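August
By the equipment desk

The lab manager at Pritholm has bought robot arms three times in her career, and she says only the last purchase went the way she planned it. She runs a small test group that works on two-arm tabletop handling: pouring, sorting, passing things from one side to the other. She agreed to talk about how the money gets spent, on the condition that we left her name out and didn't ask what her supplier discounts were.

Her first point was that people start with the wrong number. They get a quote for the arms and take it to whoever signs.

"The arm is the part everybody prices," she said. "Then the crate shows up and you need a table that doesn't move, mounts, a power drop, spare fingers for the grippers, and a computer that can keep up. None of that was on the sheet. So you go back and ask again, and the second ask is always harder than the first."

When she planned the current station she made two lists. One had everything needed to get a first task running. The other had everything likely to break or run out in the first year. She added both together and asked for the total at once. It took an extra month to get approved. She has not been back for more money on that station.

The arms came through Grorkar, a reseller that also handles repairs. She looked at a cheaper package from Brekside and came close to signing. What stopped her was the parts list. Brekside would sell a complete replacement gripper, but it would not sell the fingers separately.

"Fingers are what you hit things with," she said. "If I bend one I want to put a new one on before lunch. I don't want to buy the whole hand."

She keeps 10 spare finger sets in a drawer and has a line in the budget to refill it. The line is $500 a year. Last year she spent nearly all of it, most of it in the spring when two new people were learning the controls.

I asked how she decides what a station has to be able to do before she buys for it. She said she writes down a handful of jobs and works backward. For this one, pouring was the job that set most of the requirements. A bottle changes weight as it empties, and the neck has to stay over the cup while the body tips. 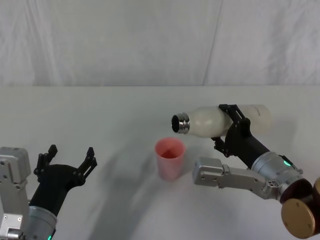
"If it was just pick and place I could have bought one arm and a smaller table," she said. "Pouring is where I wanted the second one. Maybe it steadies the cup, maybe it moves the cup away after. You don't have to use it every time, but if you buy one arm and find out later you need two, you're redoing the mounts and the table both."

She was less sure about grippers. Her group uses two-finger ones, and she considered paying more for hands with several joints. She decided to wait. The two-finger type was easier to repair, and her staff already knew how to work with it. She has asked for one multi-joint hand in next year's plan, as a loan if she can get it.

Software was the item she got wrong. She budgeted for Jugah, the scheduling and logging package her group uses, at the price for a single seat. By the third month four people needed access. The difference came to $3,487, and she had to take it out of travel.

"I read the license page and saw what I wanted to see," she said. "Now I count the people first and then look at the price."

She has a few other habits she picked up along the way. She asks each supplier for the repair turnaround in writing. She asks what happens if a joint module fails just after the warranty ends - Grorkar sent her a price table, and Brekside told her it would depend. She also keeps the shipping crates, which annoys the people who share her storage room. Sending an arm back without its crate cost her a good deal on an earlier job, and she would sooner have the argument about the shelf space.

The cheap items get their own page in her plan. Cups, bottles, curtain fabric, tape, gloves, towels, trays to catch spills. She said a finance reviewer once struck the whole page because it looked like groceries. She put it back the next year under the heading "test materials" and it went through.

On timing, she plans for 18 weeks between the signed order and the first useful day of work. The supplier's own estimate was shorter, but it covered delivery only. Her figure includes mounting, wiring, the safety check and the days when people are learning and not producing anything.

"That's the part I'd tell someone to put in if they put in nothing else," she said. "Pay for the weeks when it's sitting there and you're figuring it out. You're going to have those weeks anyway."

Her next request is for a second station with the same arms and the same mounts, so the spares drawer can serve both. The paperwork goes in on Wednesday.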